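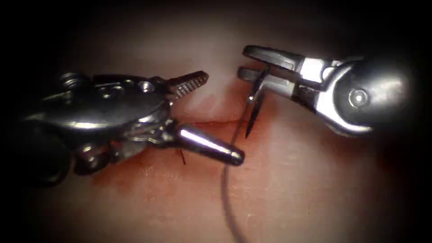 The right arm holds the curved needle, and the left arm waits with its jaws open.

How does a robot learn to sew a stitch?

Maybe you had a stitch once, after you fell from a bicycle. A doctor closes a cut in the skin with a needle and a thread, almost as a tailor closes a hole in a shirt. The two sides of the cut must touch each other, so that the body can grow them together again. The doctor's word for this kind of sewing is suturing. You say it like this: SOO-chur-ing.

In a laboratory called Worine, in the town of Ullcombe, researchers are teaching a computer program to make stitches with two robot arms. The program has the name Rokumeo. It does not sew people. It sews practice tissue, and it has sewn a great deal of it.

Why two arms?

Try to button your coat with one hand. It is possible, but slow, and you may get angry. Sewing is the same. One hand pushes the needle in, and the other hand is ready to take it when it comes out.

The arms have different tools at their ends. The left one is a grasper, which is a tool for holding things. On its upper jaw there is a pattern of small crossed lines. Run your finger over the handle of a metal file or over the sole of your sports shoe, and you will feel why such a pattern is useful: things slide less on it. The right one is a needle driver. It has two flat fingers, and it presses the needle between them.

The needle is curved because it has to travel down into the tissue and then up again on the other side of the cut. A straight needle can go down very well, but coming up again is hard for it. With a curved needle, the hand only has to turn, like when you turn a key.

The old way: a list of orders

At first the team at Worine wrote orders for the arms. Move forward. Turn. Open the fingers. This is how many robots in factories work, and it is a good way when every piece is the same and lies in the same place.

But tissue is soft. When you push it, it moves. The thread is worse, because a thread never lies twice in the same curve. An order such as "move forward a little" can be right on Wednesday morning and wrong after lunch, only because the cut has opened a bit more. The list of orders became longer and longer, and the stitches did not become better.

The new way: watching and copying

So the team changed the method. People who know how to suture sat down at a desk with two handles. When they moved the handles, the robot arms moved in the same way. The computer saved everything: the pictures from the camera, and each movement of both arms. In this way the team collected 2142 stitches.

Then Rokumeo had to study them. For every small moment it looked at the camera picture and made a guess: what did the person do next? After that it was shown the real movement. If the guess was wrong, the program changed itself a very little, and tried the next moment. It did this again and again, also at night when all the people had gone home. Researchers call this imitation learning. Imitation is a long word for copying.

You did something similar when you learned to tie your shoes. Probably you did not read a book about it. You watched somebody's fingers and tried, and your first knots were perhaps not so beautiful.

Four small jobs

One stitch looks like one thing, but the team cut it into four jobs:

Pick up the needle and hold it at the correct angle.
Push the point through both sides of the cut.
Take the needle with the other arm and pull the thread after it.
Tie the knot.

Rokumeo learned each job alone. There is also a second program, which the team calls the caller. The caller looks at the camera picture and says which job should come now. If the needle falls down in the middle of job three, the caller can say "job one, please", and the arms go back to pick it up. In the first version there was no caller, and when the needle was lost, the arms continued to sew with nothing. The researchers still keep a video of this.

Did it work?

To find out, the team prepared new cuts which the program had never met before. Some were short, some were long, and some were not very straight. Rokumeo made 332 test stitches. A person sat beside it all the time with a hand near the stop button.

In 18 of these stitches the person had to help. Most often the trouble was the thread, which went around one of the tools and would not come off. In the other stitches the arms finished alone.

Is that good? For a first test the team was happy. For a hospital it is not enough. A surgeon also has trouble with a thread sometimes, but the surgeon understands what happened and why, and can think of something new. Rokumeo can only do things which are similar to what it has watched. If the cut begins to bleed, it has no example for this, because there was no bleeding in the lessons.

What comes next?

The group is now recording more lessons, and these are special ones: lessons with mistakes. The people at the handles let the needle slip on purpose, or make a loop in the thread, and then they repair it. The idea is that the program should also learn how to get out of trouble. The new lessons are being collected together with the Ostapchuk workshop, which builds the tools for the arms.

Try it at home

You need a sponge, a piece of wool, a blunt plastic needle and two pairs of tweezers. Ask an adult to cut a line in the top of the sponge. Put the wool in the needle. Now make one stitch across the line, but touch the needle only with the tweezers, never with your fingers.

Write down how many times you dropped the needle. Then make ten more stitches and count again at the last one.

Words to remember

Suture: a stitch which closes a cut in the body, and also the thread for it.
Grasper: a tool with jaws for holding.
Needle driver: a tool which holds and pushes a needle.
Imitation learning: learning by copying many examples.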